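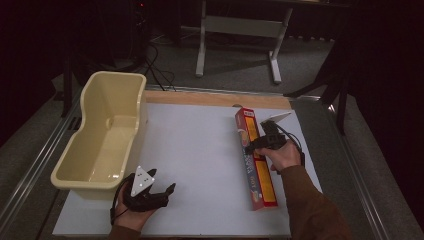 Tasik hand-held gripper pair

Teach by hand. No arm needed on the table. You hold one gripper in each hand, do the job the way you'd do it anyway, and the recording goes to your training set.

Sold as a pair, left and right. Black bodies, white triangular marker plate on top of each, one cable per gripper.

In stock at Puvdale. Ships in 3 working days.

What's in the box

Left gripper, right gripper
2 cables, 126 in. each
Spare finger pads, 8
Marker plates, fitted at the factory (don't peel them off!)
Hex key
Printed quick start card

Not included: head camera, recording computer, table, white board. The Mahawong head mount fits most cameras, see Accessories.

Who buys it

Labs and small shops that want pick and place demos, boxes into tubs, bin sorting, two-handed stuff. If you already run a leader arm setup you can use both, the files go in the same folder layout. A lot of people record by hand first then fix up the hard parts with remote control later.

Recording a task

1. Plug both grippers in before you start the software. It won't find them after.
2. Marker plates up. Tilt is fine, upside down is not.
3. Put out the object and the thing it goes into. A long narrow box and an open tub, say, like the setup at the top of the page. Leave room between them.
4. Open both jaws, wait for the beep.
5. Do the task. Normal speed, maybe a bit slower on the grasp. Idle hand stays in view with the jaws open.
6. Squeeze both handles twice to stop. Clip saves by itself.
7. Move things a little and go again. Same spot every time makes a bad data set.

Bad take? Hold both handles closed until the long beep, clip gets dropped.

Tips from the bench

Let the cable loop down beside your hand. Pulled tight it drags your wrist and you can see it in the playback.

Cardboard: grip near one end, don't crush. The pads hold fine with light pressure. Dented boxes look different to the model after fifty takes so swap them out.

Glossy tubs can throw glare from ceiling lights. Turn the tub or dim the light over the table.

Long sleeves are ok. Just keep the cuffs off the marker plates.

Specs

Weight, each: 420 g
Jaw opening: 105 mm
Power: from the cable
Hands: left and right are not the same, check the lable under the handle
Remote control mode: yes, with the Skuditz bridge (sold separately)

Remote control mode

With the bridge connected the same pair drives two arms live. Your hands move, the arms follow. Set the work area limits first, it's on page 8 of the manual. Grip force is capped from the software side. Start slow, the arms will not be where you think they are the first time.

Firmware

New firmware posted Jun 2, 2023. Fixes the left gripper dropping out when both cables share a hub. Units shipped before March need the update, newer ones can skip it.

Returns and repairs

30 days, unused finger pads please. For repairs write to Marjorie Bunting at the Puvdale desk, with the serial number and a short clip of the problem. Pads and cables are kept in stock, marker plates are made to order so allow more time.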